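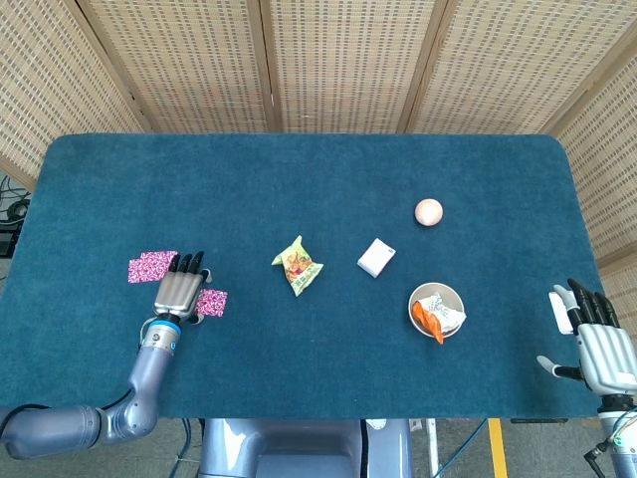
Berenice Figueroa asked me last February why I bother labeling the failed grasps, when throwing them out would save an afternoon and the policy only needs to see good ones. Fair question! I used to throw them out too. But the failures turned into the most useful part of our tabletop clearing work, and this page walks through how to use them in your own setup.

The method is called Flolerero (Macario Jaramillo picked the name and I've stopped arguing). The short version: you train a small scoring model on good and bad grasps together, then let it veto the bad ideas your main policy comes up with. You don't have to retrain the main policy at all, and that's the part I love.

38 shares

What you need

A two-armed robot with hands you can drive by teleoperation, a head camera, and a table with a plain mat. Ours is dark teal felt, and I'd pick felt again. Then a mix of things that behave differently when touched. A crumpled snack bag, a small box, a ball and a bowl make a very good starting set. Put a wrapper in the bowl as well. Flat squares of cloth or paper are worth adding once the rest works, and they are brutal with humanoid fingers.

Step 1: Collect 200 short episodes

Drive the robot yourself. Each episode is one reach, one grasp attempt and one lift, and then you stop recording. Move the objects between episodes, and change which arm you use. Please resist the urge to redo the ugly ones! If the bag slips out of the fingers, keep the recording and go on.

Step 2: Label them

We use two labels, held and dropped. I tried a finer scale with "almost" in the middle and Macario and I couldn't agree on half of it. Mark the frame where the fingers first touch the object too. You'll need it in the next step.

Step 3: Cut the clips

Keep 7 frames before first touch and drop everything after. It feels wrong to throw away the lift, but the scorer has to judge a grasp before it happens, so it can't be allowed to peek. My first version peeked. It scored beautifully on recorded data and was useless on the robot, and I lost most of a week to that.

Step 4: Train the scorer

Feed it the head camera clip plus the finger joint angles, and ask for one number between 0 and 1. Welter, our training script, does this overnight on a single desktop card. Hold back 44 episodes for testing, and make sure both labels show up in there.

Step 5: Put it in the loop

At run time, have the main policy propose several grasps, score each one, and run the winner. If every score is low, back the hand off and look again from a slightly different arm pose. That little retreat did more for us than any change to the network. Watching the hand hesitate over a bag, pull back and come in from the other side is a joy, I don't care how many times I've seen it.

Where it struggles

Soft packaging is where you should expect the biggest gain, and rigid boxes the smallest, as the main policy was already decent at those. Thin flat things are still a mess. The camera barely sees the gap between fingertip and mat, so the scorer is close to guessing. Berenice is trying fingertip force readings for that, in a branch called Pludska, and I'll add her settings to Step 4 when she's happy with them.

12 comments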